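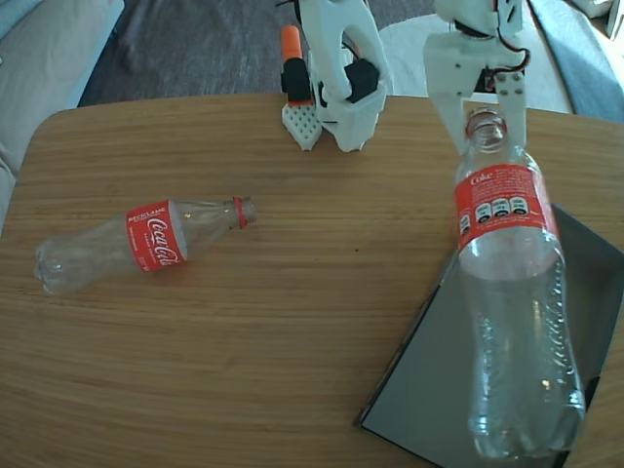
4 min read

24 September 2019 – bench rules, bottle work, third attempt

The previous two versions of these rules are still taped up at Clirkley, where they have been admired by everyone and read by no one I can identify. This version is shorter. If you run the two-arm station at either site, it applies to you, and yes, also to me.

Caps off before a bottle goes on the table. A capped bottle is a small pressure vessel and squeezes quite differently, and half of the grip numbers from May are useless on that account. Log entry 1248 is my favorite: "bottle strong today."

Write down the starting pose of every bottle in the log, upright or lying, and for a lying one which way the neck points. "On table" is not a pose. The small one on its side with the mouth toward the middle of the table and the big Coke bottle upright on the right go in as two lines, even if you only mean to touch one of them.

Upright bottles get held by the neck, with both fingers flat on the plastic. Grabbing the label is banned. Labels slide, then the bottle slides, then someone writes "software issue."

One arm moves, the other parks. Parked means back near the far edge of the table with its fingers clear of anything you care about. If a task needs both arms, say so in the log before you start – deciding it was a two-arm task after they've met in the middle doesn't count.

Wires: look at them before each session, at full reach and at full twist. The red and black bundle on the gripper needs a loop with slack in it. Tight wires were the cause of fault 149 and, after we had all agreed to be careful, fault 102.

Screws on the printed bodies get checked by hand at the start of the day. By hand, with the small driver. The big one from the Vitale kit strips the holes, and reprinting takes all night.

Hands stay off the table while power is on. Stop, power down, reach in, in that order. I know it's only a plastic bottle. The Hututthorpe people have a longer form for this and I'd like to never be sent it again.

Open question: the Zarninell checklist wants a new bottle every session. Ours get reused until they crease. I'd say keep reusing, but note the dents, or run 3243 will never be comparable with anything.

To do: take down the old rules. Find more tape.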